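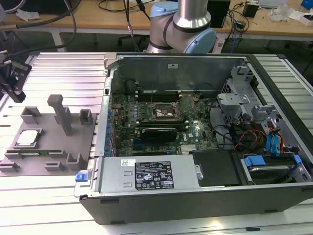 Stonar bench cell with component tray and open tower chassis.

Stonar Bench Cell
Service note: gripper finger slip during processor pickup

Applies to: Stonar cells supplied by Ullow with the printed component tray, serial numbers 500 to 800.

The fault
In November a Stonar cell at the Helcombe site dropped a processor while moving it from the tray to the socket. The part landed on the motherboard and bent several socket pins. The controller logged no error and the arm went on to the memory step with the job marked as good.

Gunnel Torvik traced the fault to a worn finger pad. The grip check reads finger position only, so a pad that has lost its surface still passes.

What to do
Stop the cell and lock out the arm before reaching over the table. Unplug the computer being worked on.
Check both finger pads. Replace them as a pair if either one is shiny or split.
Set the grip force limit to 70 percent. Do not raise it to make up for worn pads.
Install controller update 197, which adds a second grip check above the tray. If the check fails, the arm stops and holds its position.
Run the pickup test with a scrap processor before going back to live work.

A stopped arm may still be holding a part. Do not pull it out by hand. Use the release command on the pendant.

Parts
Finger pad set, Vanhove pattern: supplied free for affected cells.
Printed component tray: no change needed.

Service contact: Geert Segers, Ullow field service. Please have the cell serial number ready.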